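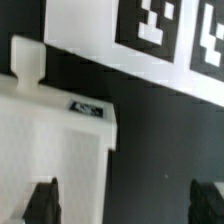
Marker labels on white blocks: placement and surface

Bodetska Community Forum – Workbenches, Labelling and Storage
Started November 2024

derevard_stores
Members are invited to comment on a proposed change to the labelling guideline for the shared benches. The present wording asks that the small black-and-white marker be fixed flat on the top face of each white block, close to a front corner and clear of the knob. The larger square markers remain on the white strip.

The proposal is to move the small marker to the front face. Several users of the Derevard benches have reported that a label on the top face is difficult to read from a low seat. Comments will be considered before the guideline is reissued.

Parviz Jalali
I do not support the change. The top face is the one surface that stays in view when items are placed side by side. At Marar we moved our labels to the front for one term and had to lift or turn items constantly to find the right one. We have since moved them back.

I would also ask that the guideline say "flat" more firmly. A label that wraps over an edge, even slightly, is of little use to anyone.

skuten_bench2
With respect to the previous poster, that depends on how the bench is set out. Ours are kept in a single row with nothing in front, and the front face is always visible. I would favour leaving the choice to each site, provided the same face is used throughout.

The knob is my other concern. With its wide, rounded cap it hides part of whatever lies behind it when viewed from the front. Anyone placing a label on the top should keep it to one side of the knob and never at the back.

derevard_stores
Thank you both. Leaving the choice to each site was discussed last year and was set aside. Items move between Marar and Skuten quite often, and staff at the receiving site would need to relabel them.

Parviz Jalali
That was my understanding as well. We received 9 items from Skuten labelled on the front, and every one had to be redone. The old adhesive did not come away cleanly from the white plastic.

skuten_bench2
I accept the point about transfers. I do not accept that the adhesive is our fault – the labels were the standard issue from the Bodetska store.

marking_and_colour
May I raise a separate matter? The guideline says nothing about the colour of the bench surface. We replaced a pale mat with a dark grey one and found that white items and the white strip are far easier to pick out against it. The drawback is that every speck of dust shows. We now wipe the mat down at the end of each session, using a dry cloth.

Parviz Jalali
Agreed on the dark surface. Please keep the white gap between the large markers as well. One of our strips was trimmed and reprinted with the squares touching, and it had to be discarded.

derevard_stores
Both points will be added to the draft. On placement, the top face will stay as the standard position unless further objections are received. Requests for replacement labels should be sent to the Bodetska store, quoting form 176.

skuten_bench2
No further objection from Skuten, although I would like my preference for the front face noted.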